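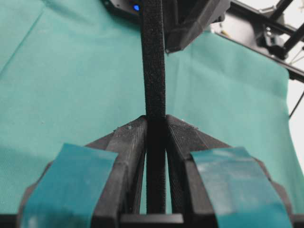
I have been selling jam and pickles at the Flellwood night market for two seasons now, and I finally have a folding table I love. It's the Trornine, the 67-inch one, and I want to gush for a bit. The part that won me over first was how it packs up. It folds in half and a strap goes around the whole thing, and you carry it like a big flat suitcase. The strap is the black fabric kind with the fuzzy surface, like the one in the photo, and yes, it collects pale bits of lint the same way and gets a little frayed along the edges. Mine looks like it has been living under a couch. It still grips fine, and I run an old toothbrush over it when I remember to.

Setup is quick. Legs out, crossbar down, two clicks, done. I timed myself once against my old table (a hand-me-down with a leg that had to be kicked) and gave up timing the old one because I had pinched my thumb. The Trornine has rounded latches, and my thumbs are very grateful. 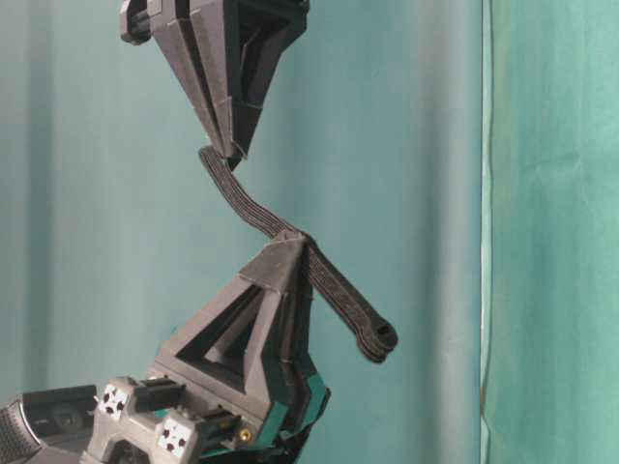
The latches do need a firm push the first few times. I thought one of mine was faulty, and then it loosened up after a weekend of opening and closing it in the living room. If yours feels stiff, give it a few rounds before you send it back.

Now, weight. I load this thing with 40 jars on a busy night, plus a cash box and a stack of paper bags, and there is no sag in the middle that I can see. You can lean on it while you talk to people! My old table would have tipped the chutney into somebody's lap. The feet have rubber caps, which matter a lot on the sloped end of the parking lot where they always seem to put me. One cap came off in the car in March and I found it under the seat a week later, so check them when you pack up.

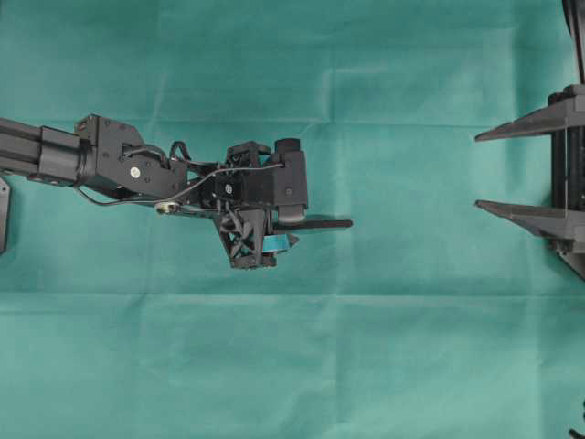

The top itself is plain gray and a bit dull, so you'll want a cloth. I tried a few before I settled on a cotton one from Koo, which was $33 and worth it. Whatever you buy, think about creases. A cloth that has been stored folded will show it, like the teal-green one in the picture with a long line running across it and a fainter one going up, and a table this flat hides nothing. I used to iron on market mornings. Now I roll the cloth around a cardboard tube and it goes on smooth. I went for a deep color too, and my labels stand out much better than they did on white.

For keeping the cloth down I bought a set of 8 clips from Naltanon. They fit the edge of the table perfectly – the lip is thicker than on most folding tables, so measure before you buy cheap ones. I lost a whole evening's worth of price cards to a gust last fall, and the clips have ended that. 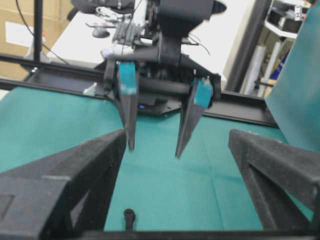
They also hold a bag for trash on the back side, where customers don't see it, and I use two more for the little string of lights.

Complaints? I have a couple. The carry handle is hard plastic and digs in if you're parked far away. I wrapped mine in an old bike grip. The table is also longer than my trunk, so it has to go in diagonally with one back seat down, and the jars ride up front with me. There is a shorter version if you have a small car, though you would give up a good row of stock.

Wiping it down is easy. Blackberry syrup came off with warm water, beet juice took a second pass, and there was no stain either time.

I'm buying a second one for the holiday market so I can do an L shape with samples on the short side. If you do any kind of selling from a table, go try one. Flellwood runs every Thursday until the weather turns, and you're welcome to come lean on mine.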